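Gerkard 4-channel recorder kit - long-term review

Bought from Griken to replace an older analogue setup at a small trade unit in Tremham. The kit is the four-camera version with the recorder, a hard drive already fitted, four lengths of cable and a mouse. It has been running since August and this review covers the recorder, the cameras and the phone app.

Setting up

The recorder is a plain metal box with a fan at the back. The cameras take their power down the network cable, so there is only one run to each. I had all four mounted and showing a picture in an afternoon, though two of the supplied cables were too short for the far end of the yard and I had to buy longer ones. The menu asks for a new password before it will do anything else. Write it down, as getting back in without it means sending the serial number to Griken and waiting for a reset code.

The printed guide is thin. It covers plugging in and first start, then sends you to a PDF for everything else. The PDF is for a slightly different model and some of the menu names don't match.

Picture quality

Daytime footage is good. Number plates can be read at the gate when a vehicle is stopped, less so when it is moving. At night the infrared reaches most of the way across the yard and drops off sharply after that. One camera sits under a soffit and gave a foggy white picture after dark until I angled it away from the board.

Colours indoors are a little warm but faces are clear enough across the counter. 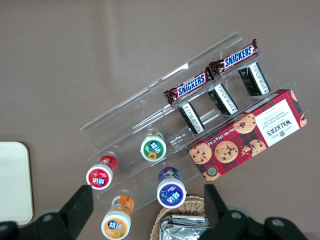 Can the recorder be used without an internet connection?
It records and plays back as normal on a monitor with no connection at all. You lose the phone app, the email alerts and the automatic clock update, so the time will need checking by hand now and then.

Recording and playback

With all cameras on continuous recording I get 7 days before the oldest footage is written over. Switching the two indoor cameras to motion only gave a good deal more. Motion detection can be limited to part of the view by painting squares on a grid, and this works well once the sensitivity is turned down. On the default setting it went off for rain, moths and the shadow of a tree.

Exporting a clip to a USB stick is slow but reliable. The files play on an ordinary computer if you choose MP4. The default format needs Gerkard's own player.

The app

The weakest part. Live view takes a while to open and sometimes sticks on one camera until you close it and start again. Alerts arrive promptly. My previous recorder was an Akpalu and its app was quicker, but the picture was nowhere near as good.

Noise and build

The fan can be heard in a quiet office - fine in a cupboard, less so on a desk. The camera housings have stayed clear inside and the brackets have not rusted so far. The rubber plugs over the cable joints are fiddly and need pushing in hard.

Good: daytime picture, single cable to each camera, easy motion zones
Less good: app, short cables, poor manual
Would I buy it again: yes, with a larger drive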